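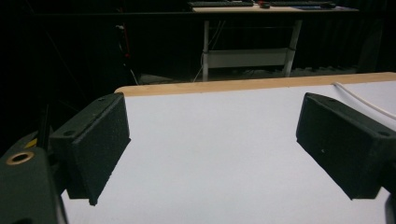
Progress report on the care and upkeep of the two-finger gripper

Home Projects Reports Partners Contact

Prepared for the Stornent program office, 2018-01-31

Dear friends at Stornent,

It is a pleasure to write to you again, and this time with rather more to tell than in the last report, which (as you kindly put up with) was mostly a list of parts we were waiting for. The parts have come, the bench has been in use since December, and the upkeep side of the Kukico project has settled into a routine that we are happy to set down for you in some detail. We know that maintenance is not the part of a project that gets talked about at dinners, but you asked us to be frank about where the hours go, and a good many of them go here.

Where the gripper stands now

The gripper has two flat-faced black fingers, and we keep it parked with the fingers wide open over the white table between jobs. We used to leave it closed. The trouble with that habit was that the two faces sat pressed together for days at a time, and when we opened them again we would find a crumb of something pushed into one face, and then spend half a morning wondering why small parts were slipping. Open parking costs nothing and makes a quick look at the faces the easiest thing in the world. Even a tiny white speck shows up on that matte black surface, and it gets wiped away before the next job.

Each finger is held by screws, and those screws were the cause of our one real interruption this period. Early on, one finger had worked itself a little out of line with the other. It was so slight that we blamed the control software first, and I am sorry to say that we went on blaming it for 3 working days. In the end we took both fingers off, cleaned the seats, put in fresh screws with a drop of thread locker, and tightened them a little at a time from side to side. The misalignment was gone that afternoon and has stayed gone. The lesson has gone into the checklist: screws first, software second.

The daily check

The check was drafted by our partners at Saarela and then trimmed by us after a few weeks of real use. It now goes like this:

- Open the fingers all the way and let the gripper rest over a clear patch of table.
- Look at both inner faces under the bench light and wipe them with a dry lint-free cloth. If anything sticks, use the cloth slightly damp and wait for it to dry.
- Try each finger by hand for play. Any movement at all means the screws come out and go back in properly; a quick extra quarter turn does not count.
- Compare the two lower edges against the tabletop. They should come down evenly.
- Run a finger around the threaded insert in the body to feel for burrs or grit.
- See that every cable near the table has room to move and is lying outside the working area.
- Close and open the gripper slowly, empty, and listen.
- Write it in the book, including the days when there is nothing to write.

A person who has done it before gets through the whole thing in 13 minutes. New people take longer, and we would much prefer that they did.

About the threaded insert

You may remember that we asked for a small sum to replace the plain tapped hole in the gripper body with a brass insert, and you were good enough to approve it. We do think it was money well spent. Fixtures had been going on and coming off that hole so often that the thread was beginning to feel soft, and replacing a whole body would have cost us far more than replacing an insert ever will. We still ask everyone to start the bolt by hand for the first few turns, and a note to that effect is taped inside the lid of the tool box, where it is read by everybody except those in a hurry.

The table and the light

We spent longer on the table than we had planned. The smooth white top is very kind to us when it comes to finding dropped screws, and dark fingers stand out against it beautifully, so an uneven gap can be noticed from a chair. The room behind it is kept dim, with black curtains across the back, and all the brightness goes onto the work surface. Visitors find it a bit gloomy when they first come in! It has been good for the inspection work, though, and we have grown fond of it.

Cables are still our weak point. A white cable on a white table is easily overlooked, and we have ordered colored sleeves from Stimonura to go over the ones that pass near the gripper. They were promised for the end of the month and we are still waiting, with as much patience as we can manage.

Numbers you asked for

Open-and-close cycles logged since the fingers were refitted: more than 2000
Daily checks completed, as a share of working days: 99 percent
Length of the current daily check: 13 minutes

The missed check was a day when the bench was handed over late and each of us believed the other had done it. The book now has a box for initials at the start of the day as well as at the end.

What we would like to do next

We hope to make a simple setting gauge, a plain block that the fingers can close on after a refit, so that lining them up depends less on whoever happens to have the best eye. Our first attempt was too soft and picked up dents, and the second is being cut now. We would also like to keep a matched spare pair of fingers on the shelf. At present, if one were chipped we would have to stop and wait, and it seems a pity to have a whole bench idle over two small black blocks.

Neither item needs new money in this period. Both can come out of the spare parts line, which is underspent thanks to the insert doing its job, and we ask only for your agreement to use it that way. A short reply by email would be plenty. If any of you would like to come and see the check being done, mornings are best, and please bring a sweater, as the room is kept cool.

With warm thanks for your patience and your good questions,

The Kukico bench team

We use cookies to remember your settings and to count visits to this site. By continuing to browse you agree to their use. Accept Settings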